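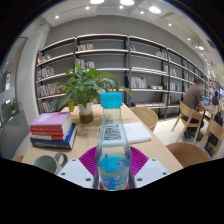
Tarnwood Evening Workshops
Drawing from the Table, handout 5
Notes by Larysa Kushnir

Last time we did fruit, and you were all very patient with me about the pears. Now we move on to the kind of still life I love best, the table somebody has been reading at. Books, a mug, a plant, a bottle of water. It's ordinary stuff, and it gives you nearly every problem you'll meet this term!

Start with the books. A stack is just boxes on boxes, so get the boxes right before you worry about spines or labels. In my setup there's a pink hardcover on top, two reds under it and a thick navy one at the bottom that sticks out a little wider than the rest. Keep that overhang. Beginners love to tidy it away, and then the stack looks like a filing cabinet. Page edges stay the white of your paper.

The bottle is where people panic. Clear plastic has hardly any color of its own — what you draw is whatever shows through it, bent a bit. The booklet behind mine has a grayish picture on the cover, and you can see it through the plastic, so that goes in the drawing too. Do the cap last. That bright cyan will boss the whole page around if you put it in early (ask me how I know). The blue waves on the label only need a few loose strokes.

Plant next. Broad glossy leaves, going every which way. Pick three or four leaves and really look at those, then let the others be shapes. I'd choose the one drooping toward the books, because it ties the two halves of the table together.

Mug: ellipse at the top, handle after. Pale gray-green body, darker gray handle. We'll do ellipses again in August for anyone who wants more practice.

For the pad, don't draw every ridge. Find the center they spread out from and hint at the rest in magenta.

At home, set up your own table and give it 30 minutes in pencil, no erasing. Then a second go in color on the heavy paper, the 300 gram if you have it. Bring both, even the one you hate.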